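Recovering from a Gripper Overload Stop During a Bin Liner Task

Last updated: June 25, 2023

This page covers one fault: the arm stops with the gripper at or near the rim of a trash bin, and the controller reports a gripper overload. It happens when a finger has caught plastic liner that was not part of the planned grasp. The arm lifts, the liner goes tight against the bin, the force limit trips, and everything holds where it is.

We logged the fault 9 times in February while running the liner routine in furnished rooms. Seven of those were made worse by the person clearing them, usually by pressing resume too early. The steps below are the ones we use now. They assume the Uvau task runner and the Bornetti controller box. If you are on a different controller, the order still applies but the menu names will not match.

Before you touch anything

Press the emergency stop, even if the arm already looks stopped. An overload hold is not a safe state. The motors are still powered, and the controller will try to keep the fingers at the last commanded width. If the liner slips free while your hand is close, the fingers can snap shut.

Check that the controller box shows a steady red light. A flashing red light means the stop was requested but one joint has not confirmed it. Wait for it to go steady. If it is still flashing after 18 seconds, cut power at the main switch and support the forearm first, as the brakes on the two wrist joints engage slowly and the hand will sag.

Keep other people out of the room until you are done. Open the log and write down the fault code before you clear it. Overload on closing is 2,092. If you see any other code, stop following this page and use the general fault procedure.

Look at the wrist camera

The wrist camera stays on through an emergency stop. Open its view on the laptop and look at where the fingers are relative to the rim. You want to know two things: which finger pair is closest to the liner, and whether there is a bunch of extra plastic on that side. A liner stretched smooth over the rim gives the fingers little to catch. A bunched section is where most of our snags began.

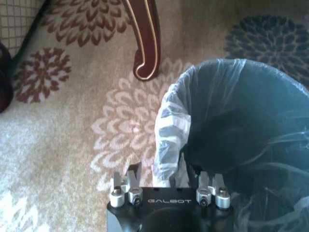
Wrist camera view with the bin on the right. The liner is bunched along the left side of the rim, by the right-hand fingers.

If you can't tell from the camera whether the plastic is caught, treat it as caught. Thin liner is close to invisible against a dark bin, and the camera has no view of the far side of the fingers. Go and look from the side with a flashlight, keeping your face above the level of the wrist.

Free the liner

1. With the emergency stop still pressed, put one hand flat on the bin and hold it to the floor. A light bin on carpet will tip toward the arm as soon as you pull on the bag.

2. With the other hand, push slack toward the fingers. Do not pull the plastic away from them. Pulling draws it deeper into the notches and around the fittings at the finger base.

3. If the plastic comes loose, fold it back over the rim and smooth it down.

4. If it does not come loose, cut it. Use blunt-tip scissors and cut on the bin side, a hand's width from the fingers. Liners are cheap and a finger realignment takes most of an afternoon.

5. Move the bin straight back, out of reach of the arm. Do not drag it sideways under the gripper.

6. Pick any scraps out from between the fingers with plastic tweezers. Metal ones scratch the contact faces.

Check the fingers

Look at both pairs. The tips should be level with each other and the blades should be straight. Then look at the round fittings at the base. Each has a screw in the center, and on our units an overload can back a screw out far enough to feel with a fingernail. Tighten by hand with the short driver until it stops – do not use the powered one.

If a blade is bent, take the gripper out of service. We tried straightening one and it slipped on every grasp afterward.

Restart

Release the emergency stop and clear the fault on the controller. In Uvau, choose Abandon Task. Do not choose Resume. Resume starts from the last commanded position, with the gripper closing and the arm about to lift, so it will repeat the same motion with the bin gone or in a new place. This is the mistake behind most of our second faults.

Run the open and close check from the maintenance menu with nothing near the hand. Watch three full cycles. The fingers should move at an even speed and make no clicking sound. Then send the arm to its home position at low speed.

Put the bin back with a fresh liner and run the scan step again before starting a new task. The old scan is no good once the bin has been moved, even if you think you put it back on the same spot.

Keeping it from happening again

Two changes helped us. The first was dressing the bin properly before the run, with the extra liner tucked under the rim all the way around and no loose folds facing the arm. The second was turning down the closing force in the Hayashi settings file from 18 to 7 for the approach step only. The lower value still holds a liner edge, and it trips the limit before the bin lifts off the floor.

We also turned off the Faster profile for this routine. It shortens the pause between closing and lifting, and the force reading does not settle in time. You can leave it on for wiping and for carrying.

If you get the same fault twice in one session after doing all of this, stop for the day and send the log file along with the saved wrist camera view. Include the liner size and thickness from the box.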